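Minutes of the meeting, project Skekden, July 21, 2019
Minutes written by: Vratislav Lukáč

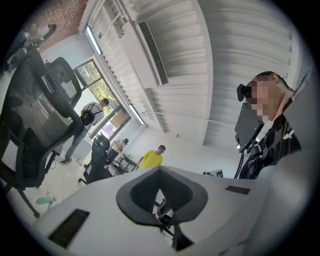
1. State of the collection
We have now 585 recorded examples from the hand-held gripper. Of these, 56 were refused at the check, mostly for too quick movement of the hand. Skála asks that every person makes six slow trials before the recording starts.

2. Printed markers
Adano reported that the marker is lost when the gripper is turned far to the side. It was agreed to print a larger size and to compare both.

3. Next tasks
Fistton will deliver roughly 200 further examples with new objects. The first training of the model is planned for October. Names of the files stay as they are.

The point about storage was moved to the next meeting.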